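4.2 What counts as a request

The statute governing emergency disclosure in Sturnholm runs to 14 pages, of which a little over one is devoted to saying what a request is. A request must be made in writing, by an authorized officer, to a carrier, and must state the grounds on which the officer believes a person to be at serious risk. It may also be made orally, by someone acting for the officer, if writing is impractical. The carrier must then keep a written record of the oral request, so the paperwork survives the emergency even when the emergency was the reason for skipping it.

We coded 600 requests from the carrier logs described in Section 3. Most took the oral route. This will surprise few readers who have worked a night shift in a police control room, but it does surprise the drafters, whose explanatory notes describe oral requests as a fallback for unusual cases. In our sample the unusual case begins at five in the afternoon and lasts until the office opens again.

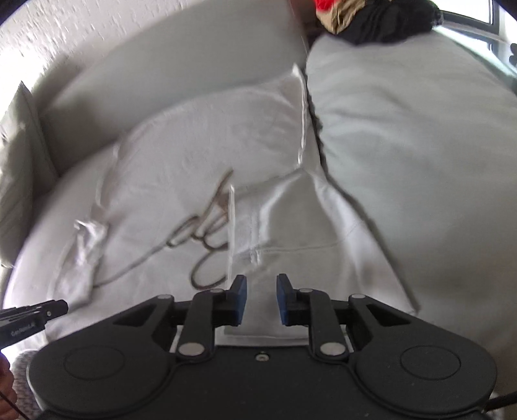
The harder problem is the phrase "serious risk." An earlier version of the law required that the risk be imminent as well. The word was dropped after carriers pointed out that they were being asked to judge imminence from a phone call, with no information except what the caller chose to give them. Carriers are now asked to judge seriousness from the same phone call. Both of the large carriers in our study, Lollero and Costa, responded by writing internal guidance. Lollero's guidance tells staff to accept the officer's word unless there is reason to doubt it. Costa's tells staff to satisfy themselves that the grounds are adequate, and then offers a checklist on which the only box that matters is whether the officer has said the grounds are adequate.

The two texts read very differently and produce almost the same behavior. Refusals were rare at both firms, and the refusals we could trace were mainly about form: a missing badge number, a phone number with a digit too few, a request addressed to the wrong carrier. We found one case in which staff at Costa questioned the substance of a request. The officer called back within 30 minutes, repeated the same grounds in a firmer voice, and was given the location.

Figure 3. Path of a location request from officer to carrier and back, as set out in the statute (solid line) and as recorded in the logs (dashed line). The dashed line is shorter.

As Figure 3 suggests, the step most often left out is the one that comes last. The law requires the officer to tell the carrier, once the matter is closed, whether the information was used. Carriers are to pass these notices to the regulator, which is to publish a yearly total. The regulator does publish a total. It is a count of the notices received, and it is described in the annual report as the number of occasions on which disclosure assisted a search. A reader could fairly take it to mean that disclosure is seldom useful, when all it shows is that closing notices are seldom sent.
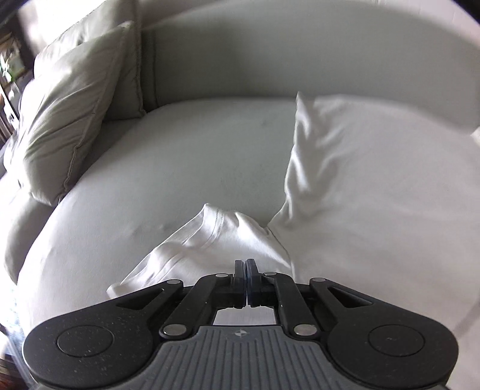
Smaller carriers present a different picture. Dorkia, which serves about 2000 customers on the northern islands, has no internal guidance and, so far as we could learn, no one whose job it would be to write any. Its requests are handled by whoever picks up the phone. Its records were nonetheless the most complete we saw, with the grounds for each request written out in full sentences and the closing notice attached. We are reluctant to draw a policy lesson from this, mainly because the obvious one is that every carrier should be very small.

We turn next to oversight. The statute gives the regulator power to inspect a carrier's records on request, and gives the carrier a right to reasonable notice. Neither "request" nor "reasonable" is defined in this part of the law, and the definition of a request given earlier applies only to officers. Section 4.3 considers what the regulator has made of this freedom, drawing on inspection reports where they exist and on correspondence where they do not.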